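Speaker notes, brunch evening at Parsa, July 28, 2024

Thank everyone for coming, and thank the kitchen for the loan of the room. Say hello to the back tables too, they always get forgotten!

Start with how I fell for brunch in the first place. When we opened Flornirel I had 49 seats, one very small menu and a great fondness for poached eggs, and I truly thought the drinks would look after themselves. They didn't. By April we were pouring more fizz than coffee before noon, and I hadn't priced a single jug properly — go slowly here, people usually laugh.

Then the money part. We sold 2,021 brunch cocktails in that first year, and I'd like them to hear that number before I tell them how little of it we kept. Explain the bottle we chose from Wetico, dry and cheerful and not dear, and why I stopped squeezing the oranges the night before (flat, a bit bitter, and you can taste it). 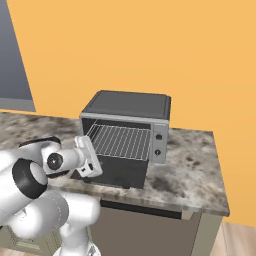 One of our regulars at Undilis told me over the bar that she'd happily pay more for brunch if the toast came out at the same time as the eggs, and that no amount of fizz made up for waiting. I think she had a point, and I'd like the room to chew on it for a moment.

Move on to the menu. We went down to 7 plates, with 2 of them sweet, and the mornings got calmer almost at once. Mention the smoked haddock. Don't get lost in the smoked haddock.

Questions next, then pass round the marmalade and remind them that the glasses go back to the bar.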